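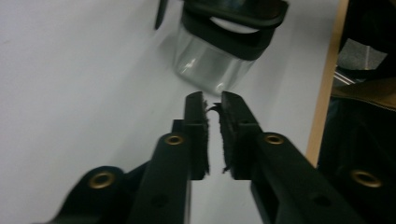 Dark fuzz and loose fibers, up close.

928 shares 16 comments

I brought my worst sweater to this interview. It's a gray crewneck I've owned since college, with pills under both arms and a hole in the elbow I could put two fingers through, and I figured if I was going to spend a morning at Coutinho, the little mending shop on the east side of Vadwood, I might as well get a free opinion out of it.

The owner had it inside out on her counter before I got my coat off.

"Oh, this is fine," she said. "You've been washing it too hot, and you've been pulling at it. Have you been pulling at it?"

I have been pulling at it.

She's been fixing knitwear for 11 years, the first few of them at her kitchen table, and she'd rather I didn't use her name because her mother still thinks she works in insurance (she told me I could print that part). March is her busiest month. People pack up their winter clothes, find the moth holes and panic. Last March she took in 190 sweaters, and she says the back room was so full she was eating lunch in her car.

I asked her the thing I've always wanted to ask somebody, which is why some sweaters pill like crazy and others never do.

"Short fibers," she said. "Yarn is a bunch of hairs twisted together. If the hairs are short, the ends work their way out and rub on each other and tangle up into a ball. Long hairs, tight twist, you get a lot less of it. That super soft sweater you pet in the store? Loose twist, a lot of the time. It's soft and it's going to pill."

So I've been shopping for the wrong thing my whole life! She laughed and said she has too, she owns a closet full of soft ones, she just knows what she's signing up for.

Her advice on pills was simpler than I expected. Lay the sweater flat, pull the fabric just a little snug with one hand, and go over it slowly with a comb or one of those battery shavers. Don't yank. "When you yank a pill, you drag more fiber out with it, and next week there's a new one in the same spot." She does her own sweaters on Monday nights in front of the TV, and she'll stop halfway through a sleeve if the show gets good.

We talked about moths for a long time, longer than I have room for. She isn't big on cedar. She likes clean clothes in sealed bags, and she puts anything suspicious in the freezer for a couple of weeks. She lost a vest she'd knit herself, in a green Posetus wool they don't dye anymore, and you can tell she's still mad about it.

"I had it folded on a shelf like an idiot. On a shelf! I tell people all day long not to do that."

Then we got to my elbow. She offered me two choices, a darn that would mostly disappear or a patch in a color I'd have to live with. She says customers used to beg for the invisible kind and now it's closer to half and half, and some of the younger ones want mustard yellow on everything. She blames the Brundirero craft fair, where she had a table of loud little elbow patches and sold out before lunch.

"I like both," she said. "I just don't want you to throw it out. You'd be surprised what gets thrown out over a hole the size of a pea."

I went with rust orange. She wrote up a ticket, pinned it to the collar and told me to come back in two weeks, and then she called after me on my way out the door.

"Cold water! And quit pulling at it!"

Share this story | 16 comments

Contact us | Copyright, all rights reserved | Back to top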